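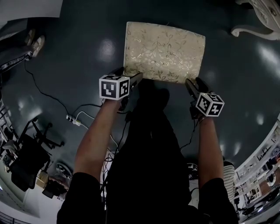 Fusero Travel opens small-group walking route through Silten valley

May 3, 2022

Walkers who love old villages and long lunches have a new trip to look forward to! Fusero has opened booking for its Silten valley route, a guided week on foot that starts in Stundano and follows the former mule road up to the lake at Shen.

The trail was cleared and signposted in February, and guide Piroska Halász has already been over it in both directions. "I keep finding new bits," she said. "There's a chapel above the second village with painted ceilings, and the view from the wall behind it goes on forever."

Groups stay in family guesthouses along the way, with bags carried ahead by van each morning. Dinner is included every night except the free evening in Shen (try the grilled trout by the harbor, it's wonderful). The longest day covers a good stretch of forest and ends at the hot springs, so pack a swimsuit near the top of your bag.

Tiburcio Serrano, who runs the guesthouse in Stundano, is thrilled to see hikers coming back. He is baking his chestnut bread again and has promised every group a loaf for the first day's climb.

There are 80 places this season, and each group travels with two guides. Yavuz Tuncer leads the early summer departures and Halász takes over for the fall, when the beech woods turn copper. Beginners are welcome on both.

For dates and prices, call Jaqueline Jaramillo at the Fusero office, extension 382.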